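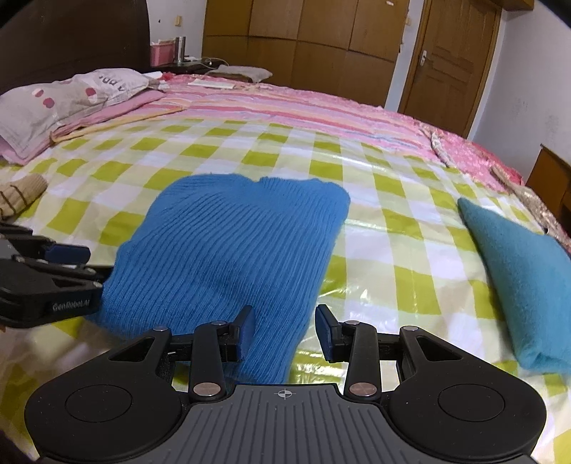
If you live in one of the old flats above the shops on Gredcombe's main street, you already know how much life has come back since the Tillau picture house started showing films again, and you also know about the windows! I moved in over the bakery two winters ago, and I have grown very fond of the building, drafts and all.

Those tall sash windows were made to be looked after, and a little care in November goes a long way. Rub a plain white candle up and down the channels where the sash slides, 15 strokes a side, then work the window up and down until it moves freely. If it still sticks, somebody has probably painted it shut, so run a dull putty knife along the seam (gently, please, the old glass is thin).

For rattles, I fold felt into a strip and tuck it beside the lower sash. A 40-inch piece does one of my windows nicely, with a bit left over for the mail slot.

Street soot on the sills comes off with warm water and a spoonful of washing soda. Wear gloves, rinse well, and dry with an old towel. If the paint is flaking, leave it alone until you've had it tested for lead.

And when the marquee lights keep you up past bedtime, line your curtains. Plain dark cotton, hemmed by hand, works as well as anything fancy, and it keeps the room warmer too.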